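Fustum 데이터 카드 겸 README

손에 들고 쓰는 그리퍼 두 개로 작은 나무 체스 말을 집고 옮기고 내려놓은 기록입니다. 로봇 팔은 아직 없어요. 팔을 사기 전에 데이터부터 모아 보자는 생각으로 공유 작업실 Sovow 한쪽 책상에서 시작했고, 하다 보니 폴더가 꽤 커져서 공개합니다. 저처럼 퇴근하고 조금씩 로봇을 만지는 분들이 가져다 쓰시면 좋겠습니다! 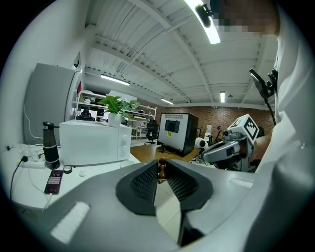
읽는 시간 6분

들어가기 전에 이름부터 정리할게요. 제가 이름을 좀 막 붙이는 편이라 헷갈리실 수 있습니다.

Fustum: 이 데이터 묶음 전체
Neves: 손에 드는 그리퍼 (왼손용은 neves_l, 오른손용은 neves_r)
Zurik: 카메라 영상과 마커 자세를 같은 시간축에 맞춰 저장하는 기록 스크립트
Sovow: 작업실 이름

무엇이 들어 있나

에피소드 600개입니다. 이 중 100개는 검증용으로 따로 빼 두었으니 학습에 섞지 말아 주세요. 예전에 제가 한 번 섞어 놓고 성능이 좋다고 신나서 자랑까지 했거든요... 그 뒤로 폴더를 아예 나눴습니다. 에피소드 하나는 길어야 10초이고, 그보다 길어진 건 중간에 말을 떨어뜨렸다가 다시 주운 경우라 retry 폴더에 따로 있습니다. retry는 위의 개수에 넣지 않았어요.

폴더 구조는 이렇습니다.

train/ 학습용
val/ 검증용
retry/ 떨어뜨리고 다시 집은 것
calib/ 카메라와 마커 보정값
notes/ 그날그날 적은 메모 (맞춤법은 봐주세요)

에피소드 폴더마다 왼손 영상, 오른손 영상, 머리 쪽 카메라 영상, 그리고 자세와 벌림 값이 든 csv가 하나씩 있습니다. 메모가 있는 에피소드에는 note.txt도 붙어 있고요.

그리퍼 이야기

Neves는 손가락 두 개가 마주 오므라지는 단순한 구조입니다. 제일 오래 붙잡고 있던 부분은 손가락 안쪽 패드예요. 처음 패드는 너무 매끈해서 체스 말의 둥근 머리가 쏙 빠져나갔고, 결이 있는 검은 패드로 바꾸고 나서야 집는 맛이 났습니다. 폰이나 나이트처럼 모양이 다른 말은 목 부분을 잡느냐 머리를 잡느냐에 따라 기울기가 확 달라지니까, csv의 grip_height 열을 꼭 같이 보세요.

마커 큐브는 그리퍼 밑동에 달았습니다. 원래는 납작한 판 하나였는데 손목을 돌리면 카메라가 마커를 놓쳐서, 면마다 무늬가 있는 큐브로 바꿨어요. 이 아이디어는 Nimal Munshi가 준 겁니다. 저는 카메라를 하나 더 달 생각만 하고 있었는데 덕분에 돈을 아꼈네요. 고마워요 Nimal!

기록하는 순서

보통 이렇게 합니다. 의자에 앉아서 그리퍼를 양손에 하나씩 들고, 큐브의 초록 불을 확인하고, Zurik을 켠 다음 양쪽 손가락을 두 번 딱딱 부딪치듯 오므립니다. 영화 찍을 때 치는 슬레이트 같은 거예요. 영상과 csv의 시간이 어긋나 보이면 이 두 번의 오므림을 기준으로 맞추면 됩니다.
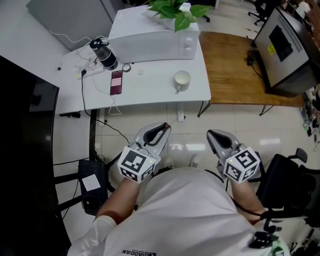
그러고 나서 바로 집으러 가지 않고 잠깐 가만히 있습니다. 이 정지 구간이 있어야 마커 자세가 안정되고, 나중에 에피소드 시작점을 자동으로 자르기도 쉬워요. 초반 에피소드에는 이 구간이 없습니다. 그때는 제가 성격이 급했어요. 그래서 초반 것들은 시작점을 손으로 잘랐고, csv의 trim 열에 manual이라고 적혀 있습니다.

케이블은 끝까지 귀찮았습니다. 오른쪽 그리퍼 케이블이 무릎에 걸리면 손목이 살짝 당겨지는데, 영상으로는 티가 안 나고 csv에서만 자세 값이 툭 튑니다. 눈에 띄는 대로 cable_tug 표시를 해 두었지만 놓친 게 분명히 있을 거예요. 찾으시면 이슈로 알려 주세요. 정말 반갑게 읽겠습니다.

csv 열 설명

t: 시작부터 흐른 시간 (초)
side: l 또는 r
x, y, z: 큐브 중심 위치, 책상 좌표계 기준
qx, qy, qz, qw: 자세 쿼터니언
open: 손가락 벌림, 0이면 완전히 닫힘, 1이면 완전히 열림
grip_height: 말을 잡은 높이, 손으로 입력
trim: auto 또는 manual
flag: cable_tug, marker_lost, 또는 빈칸

쿼터니언 순서를 꼭 확인하세요. w가 마지막입니다. Yvette Li가 w를 맨 앞에 놓고 읽는 바람에 그리퍼가 뒤집혀서 날아다니는 그림이 나왔고, 둘이 저녁 내내 보정값만 의심했습니다. 그 뒤로 Yvette가 불러오기 스크립트에 검사 코드를 넣어 줬으니 되도록 그 스크립트를 쓰시는 게 편할 거예요.

배경에 대해서

작업실을 치우지 않고 찍었습니다. 전자레인지도 있고 그 위에 화분도 있고 의자도 여기저기 있어요. 깨끗한 배경에서 모은 데이터로 학습한 모델이 제 책상에 오면 바보가 되는 걸 한 번 봤기 때문에, 저는 이 상태가 오히려 마음에 듭니다. 다만 장소가 한 군데뿐이라 다양하다고는 절대 말 못 해요. 화분 잎을 보고 위치를 외워 버리는 모델이 나올 수도 있습니다. (제 첫 모델이 좀 의심스러웠어요. 화면 위쪽을 가렸더니 갑자기 엉뚱한 데로 손을 뻗더라고요.) 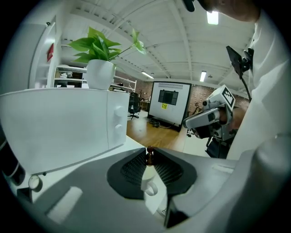
그리퍼 카메라 화면. 왼쪽은 화분을 올린 전자레인지, 오른쪽은 반대편 손에 든 그리퍼.

알려진 문제

반사와 조명: 천장 형광등 때문에 밝기가 시간대마다 들쭉날쭉합니다. 오후 4시쯤 찍은 것과 밤에 찍은 것은 색이 꽤 달라요. 색 보정은 하지 않고 원본 그대로 넣었습니다.

가림: 두 그리퍼가 가까워지면 한쪽 큐브가 다른 쪽 몸통에 가려집니다. 그 순간은 marker_lost로 표시했고 값은 비워 두었습니다. 보간은 각자 취향대로 하세요.

손버릇: 그리퍼를 든 사람이 거의 한 사람이라 움직임에 버릇이 배어 있습니다. 말을 내려놓기 직전에 살짝 멈칫하는 것도 그중 하나예요.

얼굴: 사람 얼굴이 걸리는 부분은 모자이크 처리를 했습니다. 혹시 빠진 데가 보이면 먼저 연락 주세요. 그 에피소드는 바로 내리고 다시 올리겠습니다.

써 보려면

저장소를 받고 calib 폴더를 먼저 풀어 주세요. 보정값 없이 불러오면 좌표가 카메라 기준으로 나와서 왼손과 오른손이 따로 놉니다. 다음으로 불러오기 스크립트에 에피소드 폴더 하나만 넣어서 돌려 보고, 궤적이 책상 위에 얌전히 그려지면 전체를 돌리시면 됩니다. 노트북에서도 돌아가는데 영상을 한꺼번에 읽으면 메모리가 터지니 나눠서 읽으세요.

다음에 할 일

2월에 말을 체스판 칸에 맞춰 놓는 작업을 추가하려고 합니다. 지금은 그냥 책상 위 아무 데나 내려놓는 거라 정확도를 따지기가 애매하거든요. 양손으로 말을 주고받는 동작도 몇 번 해 봤는데 아직 절반은 떨어뜨려서 공개할 수준이 아닙니다. 패드를 조금 더 두껍게 만들어 보고 다시 시도할게요.

질문은 이슈에 남겨 주시고, 에피소드에 문제가 있을 때는 폴더 이름을 꼭 같이 적어 주세요.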